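Sorting the pants shelf

I finally did the pants shelf in June. It had been on my list through two moves, first from Madigan and then across Tirnidstead to the place we have now. I had 7 pairs on that shelf and wore 2 of them.

My rule this time was simple. Each pair went on the table, got tried on, and then got folded or put in the bag by the door. Maribel Huanca from work sells secondhand clothes on weekends and she had told me to check the seams and the rivets before anything else. Buyers forgive a worn seat, she says, but not a split yoke.

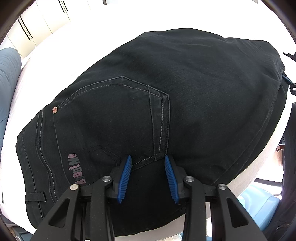
The black AboutMe jeans, folded, with the gray stitching around the back pocket.

I kept the black pair. They fit, they go with every shirt I own, and the fabric has a little wear that I don't mind. I wash them inside out on cold and hang them by the hem.

Two blue pairs were too short in the leg and went in the bag. A gray pair needs a new zipper. The shop on the corner wanted 55 for that, so I'm going to try it myself first.

For folding I go in half lengthwise, then in thirds from the cuff up. Thick denim makes a fat bundle this way and it won't stand up in a shallow drawer, so the jeans stay on the shelf.

Sweaters are next. They take up two drawers and a box under the bed.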